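Table paper

Table paper is plain paper laid over a table to protect the top and to give an even, pale ground for whatever is handled there. It is sold in flat sheets or on rolls and is used in kitchens, craft rooms, schools, packing rooms and small workshops. It should not be confused with banquet paper, which is embossed and usually falls over the sides of the table, or with baking paper, which is coated and slides too easily.

Names

In Canadian shops the product is most often called table paper or cover paper. Older catalogues also use "bench white", a name which came from the printing trade and is now rare. The word "liner" belongs properly to drawers and shelves, although many people use it for tables too.

Laying

The sheet is commonly cut a little smaller than the table, so that it does not hang over. A hanging edge is caught by sleeves and knees and pulls the whole sheet out of place. On a small table with rounded corners the usual practice is to bring the paper nearly to the left, right and front edges and leave a strip of bare top along the far side. The strip has its own uses: tape can be fixed there, and the user can see at once if the sheet has turned. 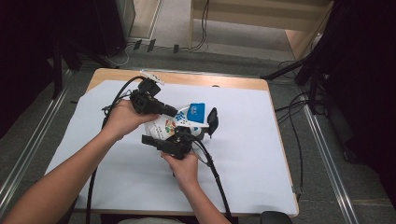 White paper on a small table with a light wooden top, with a printed package at the middle.

Paper from a roll keeps its curl. It is laid with the curl facing down and smoothed from the centre outward with the flat of the hand. Heikki Lindqvist, in his handbook Covering the Work Table, recommends leaving the sheet overnight under a board, but most users find that 60 minutes is enough for ordinary weights. Tape is applied only at the corners. When tape runs along a whole side, the paper can not move with the damp of the air and soon forms waves.

Colour and surface

White is by far the most usual colour. So-called white papers differ from one another more than the buyer expects – some lean to cream, others to a faint blue, and the same sheet can look different by morning light and under a lamp. The cooler papers contain brightening agents. They are preferred for sorting small parts, while cream is easier on the eyes for reading and sewing.

A matte surface is chosen for nearly all work. Glossy paper reflects the lamp, and light objects slip on it when they are pushed.

Handling of objects on paper

Two kinds of household goods are often met on a covered table, and they behave differently.

Soft and light packages, such as pouches and thin cartons, crumple when they are gripped and do not always stand up by themselves. They are normally placed at the centre of the sheet and held from two sides. A strongly coloured print is easy to find against white, but a white package with colour only on part of its face can be lost at the edges. Vilja Ikonen, who taught packing courses at Tavport, advised her students to turn the printed side up before starting.

Glass is more demanding. A clear jar takes the colour of what is under it and around it, and on white paper the lower part of the body can be hard to see. A dark ring or lid helps, as it shows where the mouth is. The jar should stand near the middle, well away from the bare strip, with free room on both sides for the hands.

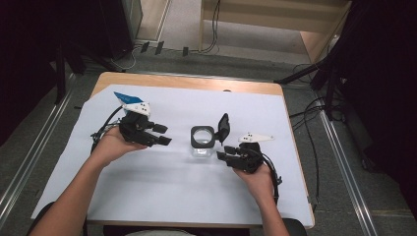

Reading time: 5 minutes

Paper does not protect glass from a fall, and it gives only very little cushioning to the base. Its value is that it stops the jar from scratching the top and that chips, if there are any, are easily noticed. Where heavy glass is handled all day, a felt sheet is put under the paper.

Cords and cables

Cords that run over the sheet are the most frequent cause of tearing. A thick cord dragged sideways lifts the paper at the first loose corner. It is better to lead it down along one side, toward the person sitting, and to leave some slack near the wrist. On a carpeted floor the cord can be left lying, but on a hard floor it is usually clipped to the table leg.

Replacement

A sheet is changed when it is marked, torn or no longer flat. Tanvir Roy kept a record of the tables at the Suominen packing room in Drimorgate and noted 1,572 sheets used in one year, of which the greater part were thrown away for tape damage and not for dirt. After the room changed to corner weights in April of the following year, the use went down. Clean sheets can be turned over and used a second time. Paper that has glass chips on it is folded inward and does not go to recycling.

See also

Blotter
Craft mat
Drawer liner
Oilcloth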